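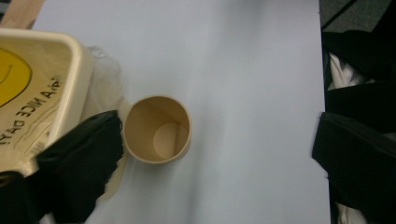
No. 40

December 22, 2023

The bus from Costham to Costdale takes 22 minutes when there is no frost on the hill, and in these minutes I have learned most of my English. I do not mean the grammar, which I learned at school in a warm room with a teacher who had never been to any English-speaking place and was very strict about it. I mean the other English, the one people use when they have nothing important to say.

In my November entry I complained about "not too bad". Several of you wrote to me, so I will continue with the subject and perhaps finish it before the holidays.

When I arrived here I answered every question as if it was a question. My neighbour said "All right?" over the wall and I told her that no, I had slept badly, the boiler made a noise like a goose and I was worried for my mother's knee. She stood there with her shopping and listened to everything. She was very kind. Only after some months I understood that she had said good morning and I had replied with a medical report.

After that I became too careful. I said "fine, thank you" to everybody, also to the dentist, and the dentist really wanted to know.

So I began a notebook. It is a small one with a green cover and I keep it in the coat. On the left page I write what a person said, and on the right page I write what I believe they meant, in Portuguese, with a pencil, so that I can correct it later. I correct it often. Under "I'll let you get on" I had first written "she gives me permission to board". I was at the bus stop when it was said to me, so I still think this was not a stupid mistake. It means the person wants to leave and is polite enough to pretend that it is you who wants to leave.

Some others from the left page:

"You must come round some time." Right page: no date is given, do not bring a cake.

"It's trying to rain." This one I love. In my first winter I looked at the sky and felt a little sorry for it.

"I might have one of those." Right page: he will certainly have one of those, pass him the plate.

"Quite good." This has three pencil corrections on top of each other and the paper has a hole now. With the voice going up at the end it is praise. With the voice going down it is a disappointment. With the voice flat I do not know, and my manager Gilmar Prado, who has lived here much longer than me, does not know either. He told me he has stopped trying with that one and simply looks at the eyebrows.

Gilmar and I speak Portuguese when we are alone, and this is the place where I can see what has happened to me. In November he asked me if I liked the soup and I said to him, in my own language, that it was "not bad at all, really". He put down his spoon. In my town if you say the soup is not bad, somebody's aunt will cry. You have to say it is the best soup of your life, and then you have to take more, and then you have to ask for the recipe and not receive it. I had said an English sentence with Portuguese words and it came out cold, like a plate from the wrong cupboard.

I thought about this for the whole journey home. I was always afraid that my English would stay foreign for ever. I had not thought that my Portuguese could become foreign too. My cousin Raíssa Dantas noticed before I did. On the telephone she says that I now leave a space after other people finish speaking, and she thinks the line has been cut. "Alô? Alô?" she shouts, and I am only waiting for my turn.

The waiting is something I learned on the bus as well. On the bus at home everybody speaks together and it works, I cannot explain how. Here two ladies sit in front of me most mornings and they go one after the other, very exact, like people carrying a wardrobe down the stairs. One says it is cold. The other says it is, and that they said it would be. The first says they did say. Then there is a rest until the chapel. I used to think this conversation was empty. Then last winter one of the ladies was missing for 11 days, and the other sat alone and did not look out of the window at all. When her friend came back she said, "Cold, isn't it", and the friend said, "It is", and I had to look in my bag for something that was not there.

I have no right page for that one. I wrote the left page and left the other white.

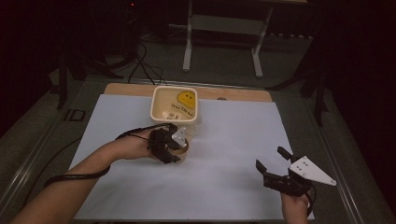
Anwara Paul wrote to me that I am too soft about the ladies, and that when you are the foreigner this kind of talk can also be a closed door. She says you can speak of the cold with people for years and never be asked your family name, and that she would prefer one rude question to a hundred remarks about the frost. She asked me to put this in the blog so that it is not all honey, and I have put it.

She is right that it can be so. It was like this for me in the first place where I lived, before Costham, where I knew everybody's opinion on the bins and could not tell you who was married. But I think I was also behind the door on my side. I was waiting for somebody to ask me a real question, and at home we do not wait, we ask. I could have asked. Anwara, please write again and tell me if you have tried it, and what they did with their faces.

Since your letter I made one experiment. I asked the lady from the bus, the one who had been away, if she was quite well again after last winter. I had practised the sentence and I am still not sure about the "quite". She looked at me a long moment. Then she moved her bag from the seat next to her, and she told me about her hip, the hospital, the food in the hospital, and a nephew in Lultislow who did not telephone. It took until the last stop. It was a medical report, a complete one, and I was the neighbour with the shopping.

There is now one more sentence for the left page, because when we got off she said, "Well, mustn't grumble." I have asked about 40 people what this means if it is said after grumbling from one town to the next. My colleague Nayara says it is like the amen. I have written "amen" on the right page, in pencil.

The bus does not go on the holidays, so I will have no new material until January. If you have phrases for me, send them, also the ones you think are too simple. Please do not send "bless him", I have four pages on it already and I am tired.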